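The Great Toilet Paper Post (you did ask)

Posted in Home and Housekeeping, April

I have been writing this little blog long enough to know that whatever I think will be a popular post won't be. I spent most of last winter on the piece about restoring my grandmother's sewing box, and it got three comments, one of them from my sister. Then in February I mentioned, in passing, in the middle of a paragraph about the guest bathroom, that I had changed my mind about coreless toilet paper, and my inbox has not been the same since. So pour yourself a cup of something and get comfortable, because we are going to talk about toilet paper, and I intend to take my time.

A bit of background for anybody new. We live in Gamcombe, in a tall narrow house with one proper bathroom, one very small half bath under the stairs, and a guest bathroom up in the attic that was put in by the people before us and has never made any sense. The toilet paper holder in the attic is mounted so far behind you that you need the shoulders of a swimmer to reach it. The one under the stairs is so close to the wall that a fat new roll won't turn until you've taken a good bit off it. Only the main bathroom has a holder where a human being would put one, and that one wobbles.

For years I bought whatever was on sale and thought no more about it. We had the ordinary kind with the gray cardboard tube in the middle, and I saved the tubes for starting sweet peas (they do work, although they get furry if you keep them too damp). I had a whole basket of them on the landing. Then my neighbor Loukia Christodoulou came home from visiting her son in Bovholm with the back of her car packed full of paper goods, the way other people come home with cheese, and she gave me a pack of rolls with no tube in them at all. Just paper, wound around and around, with a hole down the middle.

I was doubtful, I'll admit it. I stood in the hallway and poked my finger in the hole and said, "But what holds it up?" and Loukia said, "It holds itself up, what holds you up?" and went home to her dinner.

So I did what I always do when I'm doubtful, which is clear off a table and have a good look at the thing. I like a table for this sort of job. You can't judge a roll on a holder, because half the trouble might be the holder, and in our house it usually is. I wanted to see how the paper came away, whether it tore in a straight line, and how it behaved when you were in a hurry and grabbed at it, because that's how most of us treat it most of the time. Pulling it sideways off a roll that somebody else has a grip on is a very fair test. If a paper is going to bunch and twist and wrinkle itself into a rope, that's when it'll do it. 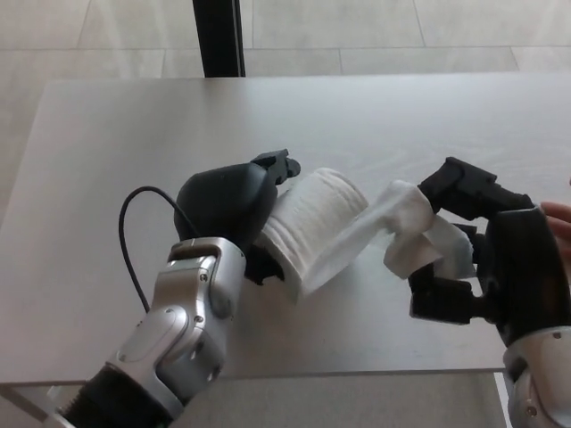
A good long strip off the roll, and already more rope than ribbon.

And wrinkle it does! I don't hold that against it, really. Soft paper crumples, and the quilted sorts crumple into these little puffy folds that look like a badly made bed. The stiff, shiny kind we had at school never crumpled at all, you could have written a letter home on it, and I know which one I'd choose. But it did make me think about how much we waste just by the way we pull. My mother was a folder. She took her squares off flat and folded them over neatly, like a handkerchief, and she could make a roll last longer than anyone I've ever met. My father was a buncher. He'd give it one great yank and come away with a handful the size of a cabbage. I'm sorry to say I take after my father, and both of my children take after me.

Since that first afternoon I've been trying to become a folder, and I have three small things to pass along.

The first is to pull slowly and keep the paper level. If you tug downward at a slant, the strip starts to turn over on itself, and once it has a twist in it the twist travels. You end up with a sort of streamer. Bring it straight out, with your hand as wide as the paper if you can manage it, and it stays flat.

The second is to put your other hand on the roll when you tear. It sounds fussy, and I suppose it is, but a roll that's free to spin will hand you another arm's length while you're making up your mind. This is double true of the coreless ones on a loose spindle. They're heavier when they're new, with paper where the tube would be, and once they get going they don't like to stop.

The third is about the spindle itself. The plain spring kind suits us fine, but I did have trouble with the fat wooden one in the half bath, which I bought at the Stojanovska hardware store on Mill Street and am very fond of. It goes through a cardboard tube with room to spare. It would not go into the hole of a coreless roll until I'd worked the hole open a little with my thumb, turning as I went, the way you open up the neck of a sweater. If you push too hard the inner layers come up in a cone and you've got a small volcano on your hands. Go gently and do it over the sink.

Now, about the hole. Several of you wrote to ask whether the middle collapses. Heloísa Rangel, who has been reading since the old blog with the yellow background, wrote me a very long and very entertaining email about a roll that went egg-shaped in her linen closet and then thumped its way around the holder every time anybody used it. I've had that too. It comes from stacking them on their sides with something heavy on top, in my case a box of Christmas lights. Stand them up on end and they'll keep their shape much better, and you can get more of them on a shelf besides.

Standing on end is also how I like them on the table when I'm comparing, because you can look straight down into the middle and see how evenly the thing was wound. It's a funny sort of pleasure, I know. There's something nice about the top of a fresh roll, all those soft fluffy edges going around. My granddaughter says it looks like a tree stump made of snow, and she wanted to count the rings. She got as far as 12 and lost her place, started over, lost it again, and then decided it was time for a snack.

What she really wanted to do was unroll it, of course. I think we all want to, secretly, from the time we can stand up. When my own two were small I'd find it trailing down the stairs and through the dining room, and I would follow it along, winding it up as I went, until I came to a guilty little person sitting under a chair. You can never wind it back as tight as it was. I used to put those big puffy rewound rolls in my own bathroom so that company wouldn't see them.

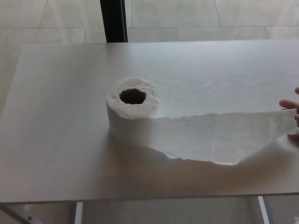 Which brings me to the numbers, because one of you (you know who you are) asked whether I'd compared the sheets. I had not. But I got curious, and I went and read the small print on the two packs I had in the pantry, with my good glasses on. The coreless pack says 313 sheets to a roll. The pack with tubes, the kind I used to get, says 309. I had expected a much bigger difference from all that paper in the middle, and I sat there on the step stool feeling a little let down. I suppose the sheets might not be the same size. I haven't measured them and I don't plan to, because I have a line somewhere and I believe I've found it.

So no, I wouldn't say you should change over for the sake of the extra sheets. I like them for other reasons. There's no tube to deal with, for one. In this house the empty tubes never made it to the recycling by themselves. They sat on the windowsill, on the edge of the tub, on the floor beside the trash can (beside it!), and once on top of the mirror, where I'm still not sure how anyone reached. With these you just come to the end of the paper and it's gone, and all that's left to do is get up and fetch another one.

I do miss the tubes for the sweet peas. I've gone over to folding little pots out of newspaper, and they lean, but the seedlings don't seem to mind. If you're local, Loukia still has a bag of tubes in her garage and would love to be rid of them.

As for where to buy them, I've been getting mine at the co-op in Pokcombe when I go over for the library. They're on the bottom shelf past the candles, and they run out, so I usually pick up two packs. I keep one pack in the pantry and split the other between the bathrooms, with a spare roll standing on the back of each toilet. For a while I kept the spares in a pretty lidded basket, and not one guest ever thought to look inside it. I'd hear a small voice calling down from the attic. Now they stand right out in the open where anybody can see them, pretty or not.

The attic holder is still behind you, by the way. My husband says he'll move it as soon as he finds the stud, and he's been looking for the stud since we had the old car. If any of you have put one of those freestanding holders on a sloping floor and had it stay upright, please write and tell me which one you got. I've tipped over two in the store already just by looking at them too closely.

Next time it'll be the linen closet, shelf by shelf, and I promise to get to the questions about fitted sheets.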